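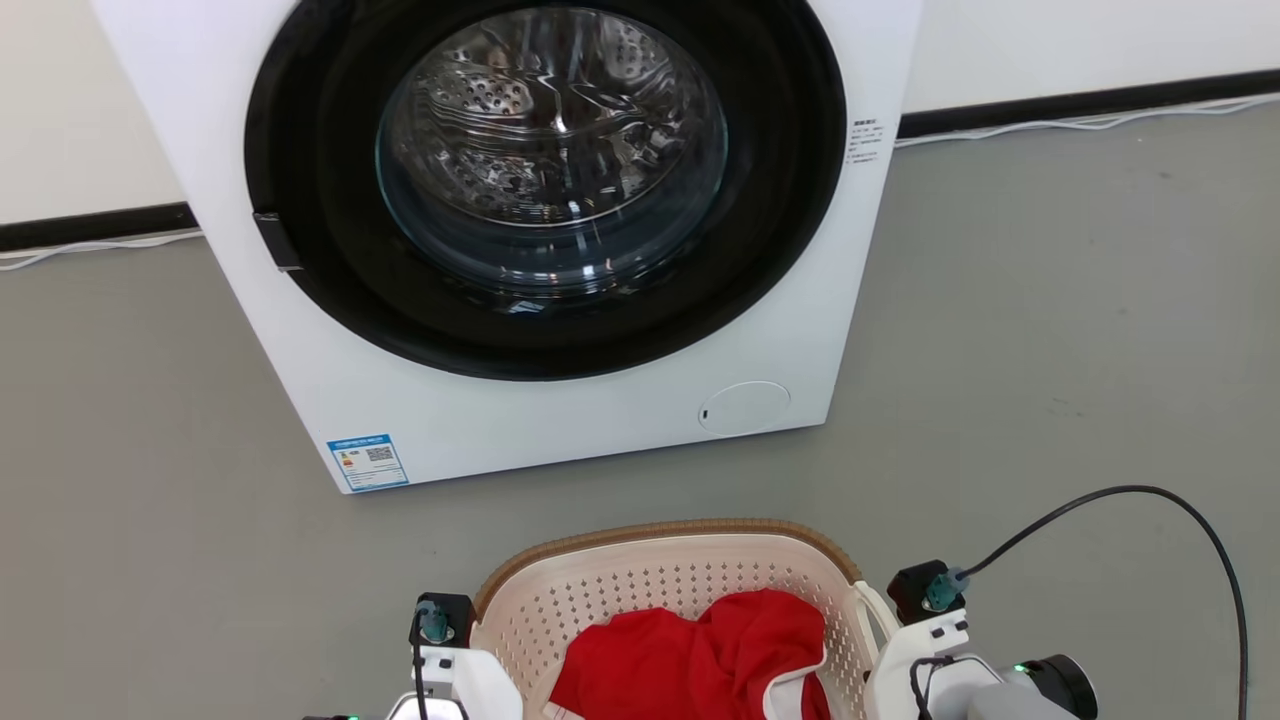
## Nalcombe front loader, white

I've had a Nalcombe in my own laundry for two years now, so I'm a bit biased, but I really do reckon it's the one to get if you're sick of your old top loader chewing up the good towels. It's a plain white box with a great big round door (black rim, clear glass, handle on the left) and you can stand there with a cuppa and watch your socks go round!

The drum's stainless steel and takes 8 kg, enough for a queen doona cover plus the sheets. I use the 30-minute quick wash more than anything else – footy gear, school shirts, the dog's blanket.

The filter's behind the round cover down low on the front. Put an old towel under it before you open it up, and please don't leave it a whole year like I did.

Delivery's free if you're in town. For stairs or a tight hallway, ask for Thabiso Baloyi when you ring and he'll sort out a second pair of hands. We'll take the old machine away too – just have it unplugged and drained before we get there.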